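HOSP 43: Introduction to Food Service Operations
Unit 4 Handout: Setting, Serving and Clearing the Table
Samen College of Hospitality, Brivville Campus
Issued Wednesday, September 14, 2022

Reading before class: course reader, chapter on dining room procedure. Students should bring this handout to the practical session and keep it with their unit notes.

1. Scope of the unit

Unit 3 dealt with the kitchen and the pass. This unit takes up the work of the dining room from the moment a table is prepared until it is ready for the next party. The methods given are those used in the training dining room at Brivville. Students who have worked elsewhere may have learned different methods, and many of these are sound. For the purposes of assessment, the house method applies.

Three styles of service are covered: plated service, family service and buffet service. Tray service for hospitals and care homes is treated separately in Unit 7.

2. Styles of service

Plated service. Food is portioned in the kitchen and brought to the guest on the plate. Portion control is easiest under this style, and fewer serving dishes are required. The kitchen must finish all plates for a table at nearly the same time, and the server must know which guest ordered which dish before leaving the pass. Asking "Who has the fish?" at the table will lose marks in the practical assessment.

Family service. Dishes are placed in the middle of the table and guests help themselves. Less labor is needed at the pass, but the table must be large enough to hold the serving dishes as well as the place settings. Waste is harder to predict. Leftover food from shared dishes may not be returned to the kitchen for reuse under any circumstances.

Buffet service. Guests leave their seats to collect food. The server's duties shift toward clearing, refilling drinks and watching the condition of the buffet itself. A buffet that looks untidy halfway through service reflects poorly on the whole establishment.

3. Place settings

The basic cover consists of a dinner plate or space for one, a fork to the left, a knife to the right with the blade facing inward, and a glass above the tip of the knife. Additional cutlery is set in order of use, working from the outside toward the plate. The napkin is laid to the left of the fork or in the center of the cover.

Allow enough elbow room between guests. Chairs should be set first and covers lined up with them, so that no guest is seated opposite a table leg. On bare tables, inspect the surface at eye level before any item is laid.
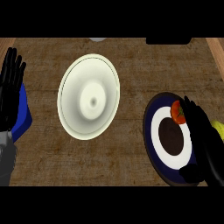
Items are carried to the table by the edge, base or handle only. Fingers must never touch the eating surface of a plate, the rim of a glass or the tines of a fork. A server who drops a piece of cutlery replaces it with a clean one before removing the dropped piece from the floor, then washes hands.

4. Order of service

The sequence below is followed in the training dining room.

Greet and seat the party.
Offer water and present menus.
Take drink orders, then food orders.
Adjust the covers to suit the order.
Serve each course and check back once.
Clear when all guests have finished.
Present the check on request.

In the house method, plates are served from the guest's left and cleared from the right. Drinks are both served and cleared from the right. Where a wall or a narrow aisle makes this impossible, the server should choose the side that disturbs the guest least — reaching across a guest is always the poorer choice.

5. Clearing and resetting

Clearing begins only when every guest at the table has finished the course, unless a guest asks otherwise. Scraping plates at the table is not permitted. Remove used plates to the side station, separate the cutlery there, and stack plates of the same size together. Condiments are cleared before dessert.

Once the party has left, wipe the table from the far side toward the near side, then the chair seats. Cleaning solution is mixed according to the chart posted in the side station. Cloths used on tables are kept apart from cloths used on floors or in restrooms.

6. Planning figures for the practical exercise

The exercise is based on the Norðdahl Room, which seats 70. Each group will prepare a plan for one full sitting of plated service with a food budget of $2150. The plan must include a floor sketch, a list of tableware with spares, a staffing schedule and a short note explaining how late arrivals will be handled. Plans that leave out spare tableware will be returned for correction.

7. Points for discussion

Students should come to class prepared to speak on the following matters.

How the choice of service style affects the number of staff required in the kitchen and in the dining room.

Whether a small restaurant should offer both plated and family service on the same evening.

How a server should respond when one guest has finished well before the others and pushes the plate away.

8. Assessment

The practical assessment is worth 70 points and the written plan makes up the remainder of the unit grade. Uniform rules apply during the practical. Written plans are submitted through the Plisent course page before the practical session begins. Late plans are accepted only with the prior approval of the unit instructor.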